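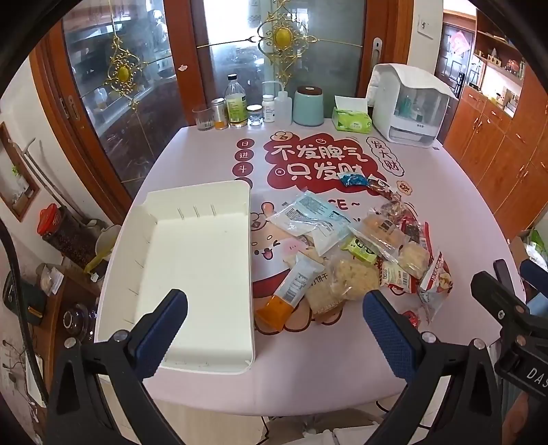
I have been meaning to deal with the snack situation since March, and last night around 10 I finally cleared a spot on the table and dumped the whole stash out. It was worse than I thought! Puffs, biscuits, a bag of brownish baked things I don't remember buying, one little blue sachet that could be anything. They're all in a heap on the pink tablecloth next to the white tray, the one with the tiny slots along the inside walls, and the tray is still empty because I got stuck deciding what goes in first. The tablecloth, by the way, says 不发脾气 只发财 in giant red letters, so basically "don't lose your temper, just get rich." I'm working on the first half.

Most of this comes from the Afridi store over in Hurnham, where I go for rice and come home with everything except rice. They had a deal in the snack aisle, 8 bags for the price of six, and I have no willpower around a deal. The rest is left over from the Wimivville bus trip (three hours each way, and I packed like we were crossing a desert).

So, the plan. Long skinny stuff goes down one side of the tray, the tube pack and the red stick one. Biscuits stand up on edge next to those. Small packets fill in the gaps, and I want them facing up so I can read them without digging. The big bags are never going to fit, I know that, so they get clipped and moved to the basket on top of the fridge. I did try a fancy divider box from Furkberg last year and sent it back after two days. It was so deep that the little things sank to the bottom and I found a rice cracker in there that had turned to powder.

I'm also making a rule that nothing new comes in until the tray has room. We'll see how long that lasts, there's a coupon on my counter right now for 30 percent off seaweed crisps.

Next up is the row of jars and bottles along the back of the table. I keep sliding them farther back every time I need space and I'm running out of table.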